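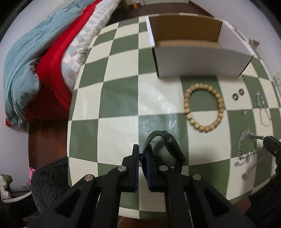

## Ticket 539: Watch won't hold a charge, jewelry box packing on hold

**Opened by:** Flora Mackay
**Assigned to:** Gillespie Paterson
**Opened:** Jul 8, 2021
**Status:** Waiting on part

**Problem**

Black smartwatch with dark band, from the guest room jewelry. Shuts off after 3 hours. It was bought last October and worked fine until this week. The silver necklace, the chain bracelet, the bead bracelet and the square earrings are going in the white box for Davina MacRitchie. She wants the watch in the same box, but working.

**Log**

- FM: Charged overnight on the Kavis puck. Full in the morning, dead before lunch.
- GP: Asked for a restart with the side button held down. Flora did it twice. No change.
- GP: Asked her to turn off the always-on screen and heart rate. Lasted a little longer, still not a full day.
- FM: Wiped the charging contacts with a dry cloth. Same result.
- FM: Tried Eilidh's charger in case mine was bad. Same result.
- GP: Looks like the battery. Replacement ordered from Guthrie.

**Packing notes**

Pack the jewelry now and leave the watch out. Close the clasps on the silver chains first so they don't tangle. Earrings go in a small bag, both together. The glossy tablecloth is slick, so keep small pieces away from the edge.

**Next step**

Gillespie to call Flora when the battery arrives. Box stays open until then.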